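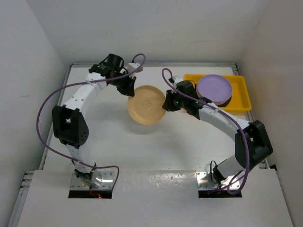

Hi all, I've been meaning to answer Skye about the plates and kept getting pulled into the garage instead. I finally sorted through the round ones over the weekend and there's more variety in that box than I remembered. The tan one with the little dark scribble in the middle is the kind I'd keep for the potluck shelf. It looks like wood, it's a nice plain color, and a mark like that makes it easy to get the right plate back to the right house (I can't read the scribble, so if those are your initials, speak up!). The yellow tray with the raised sides is worth keeping too – great for carrying cups out to the yard without losing half of them on the steps.

Skye Dalgleish wrote:

> Hi everybody,
>
> Soledad and I want to get the shared dishes down to one cabinet before the Birkett Street supper. Can we agree on what stays? I'd say keep anything you can stack and let go of the odd bowls. Also, does anyone know how people are washing the wood plates? Two of mine came home with a fuzzy feel to them and I don't want to toss them if they can be saved.
>
> And are we keeping trays at all? I never know where to put them.
>
> Skye

OK, so, washing. Please don't soak them! Warm water, a little soap, a quick wipe on both sides, then stand them on edge in the rack overnight. If I lay mine flat they get damp underneath and start to rock on the table, and then you're chasing your peas all through dinner. For the fuzzy ones I'd try very fine sandpaper, always going with the grain, then wipe off the dust and rub in some food-safe oil. Leave it a day and do it again if it still looks thirsty. I've saved a couple of sad ones that way, and one that I should have given up on much sooner.

On trays, my vote is yes, but stored upright. There's a skinny gap beside the cabinet that's just about begging for them, and Mervin said he has a leftover wire divider we could have. Flat trays end up under everything and then we all forget we own them.

The odd bowls I'm softer on than you are, Skye. Could we hang on to the deep ones for salad? The shallow ones can go, no argument from me.

Mudassar, are you still okay with people dropping plates on your porch? I have a bag ready and can bring it by any evening. Please put a bit of tape with your name on the bottom of anything you want back.

Lautaro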